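**Segura two-finger gripper, wrist camera version**
Kit page, Mescombe shared workshop. Updated February.

The Segura comes as a bag of parts. The seller's page says you can have it running in an evening, and I would treat that the way you treat the serving size on a packet of crisps. Ours took most of a wet half-term to get on to the arm, and a good part of that went on a cable that was too short to reach the controller once the wrist was turned.

We bought it through Fenside, who had it for less than anyone else and posted it in a box with no packing at all. It survived. The gripper is sold bare or with a small camera fixed at the wrist, and this page covers the camera version. If you already own the bare one, the camera bracket is sold separately and costs more than it should.

## What you get

- Gripper body and two fingers, matt black
- Wrist camera and bracket
- One motor, ready fitted
- Cable, 57 cm (buy a longer one at the same time)
- Bag of screws, with no spares of the small size
- Printed sheet of instructions, part number 3050, which shows an older bracket

There is no power supply in the box and no mounting plate. The plate we use was cut at Burketside from scrap and has held up well enough, though the holes needed opening out with a file.

## What it is claimed to do

The seller says it "handles everyday objects with ease". Which objects, and whose day? The sheet gives a top load of 876 g, with no word on how far open the fingers were, what shape the weight was, or how long it was held. I would keep well under that until you have tried your own things on your own bench.

The camera is the real reason to buy this version. It looks out past the fingers, so you see what the gripper is about to close on, and you also lose a strip along the bottom of the view to the gripper itself. People planning to train a picking routine should know that before they lay out a table. Anything sitting low and close in will be partly hidden, and moving the bracket only helps a little.

For trials we use a white table and a pile of toys: cubes, a yellow star, an orange rubber creature with bumpy limbs, and a green bowl to put things in. Cheap toys make a fair test because the shapes are so awkward. A cube gives two flat sides to close on. The star has stubby, rounded points, and the scalloped violet one has no flat side anywhere. Leave things touching, as with the small dark blue cube up against the orange creature, and you will learn more than you would from a tidy row.

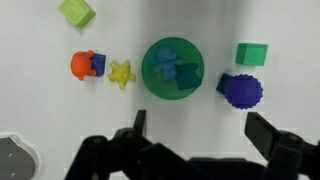 ## Before you order

Check your arm's wrist fitting against the drawing, and measure it yourself. Two arms sold under the same name can have different hole spacing.

Ask what software comes with it. Ours arrived with a link to a download and a setup guide that stopped at step 20, with the wiring for the camera still to do. The missing pages were sent when we asked, and they were fine - but you do have to ask.

Allow for lighting. The camera sets its own brightness, and on a white table it tends to make the dark toys darker still. A navy block tucked behind something else is easy to miss. We have tried a lamp on each side and got softer shadows, with no great change otherwise.

## Would we buy it again?

Probably, with the camera and a longer cable, and only at the Fenside price. The fingers are sound and the joints have not worked loose. The claims on the box are another matter, and the "self-learning" sticker on the lid refers to nothing I have been able to find in the software.

Members can book the arm with the gripper fitted. Please leave the bracket where it is, as moving it means setting up the camera all over again. The spare screws we bought are in the drawer under the bench vice.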